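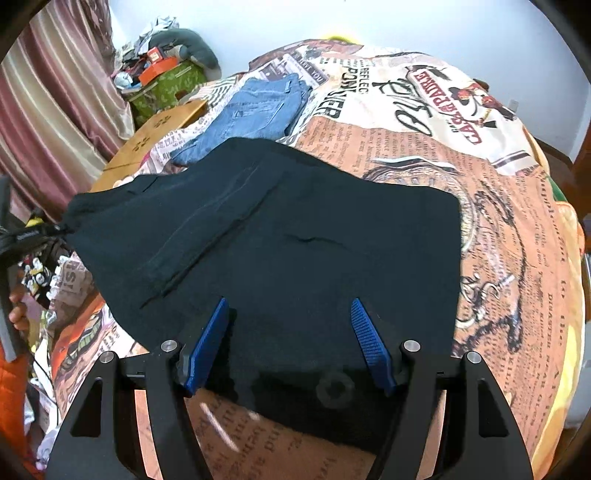
**Unit 4: Care Labels, Fiber Content, and Garment Records**

Instructor: Yu-ting Hsieh
Reading due Wednesday: Chapter 11, sections on labeling and colorfastness

## 4.1 Scope of the unit

Unit 3 dealt with fibers as raw material. This unit takes up the finished garment and the information that travels with it. Students are expected to read a care label, identify the fibers named on it, and state which cleaning methods the label permits.

## 4.2 Fiber content

Fiber content is stated by weight, in percentages, with the largest share listed first. Trim and linings may be listed separately. A label reading "65% polyester, 35% cotton" describes the main cloth only, unless the label says otherwise.

Blends should be treated according to their most sensitive fiber. A cotton and wool blend is washed as wool.

## 4.3 Dark dyes

Dark colors require separate treatment in the course because they show wear sooner than light ones. Two terms must be kept apart:

- **Bleeding**: dye leaves the cloth in water and may stain other items.
- **Crocking**: dye rubs off onto another surface, wet or dry.

A garment may pass a test for one and fail a test for the other. Black cotton is commonly dyed with sulfur or reactive dyes. Sulfur blacks are inexpensive but can fade with chlorine bleach, and some weaken the cloth in long storage.

## 4.4 Case: the Ornimstead collection

The Ornimstead teaching collection holds 1,224 cataloged garments, of which 36 have no surviving label. For these, fiber content was determined by burn test or microscope, and the method is entered on the record card. Students will work from copies of the cards. Note that the older cards use the term "rayon" for several fibers now listed under separate names.

The Setska and Renisard cards follow different numbering systems. Use the accession number in all written work.

## 4.5 Assignment

Select one card from each group. For each garment, submit:

1. the fiber content as recorded;
2. the recommended cleaning method;
3. one paragraph on any conflict between the two.

Work is to be handed in at the start of class. Late submissions are subject to the policy in the syllabus. Students who need access to the microscope should sign up on the sheet outside the Lo Room.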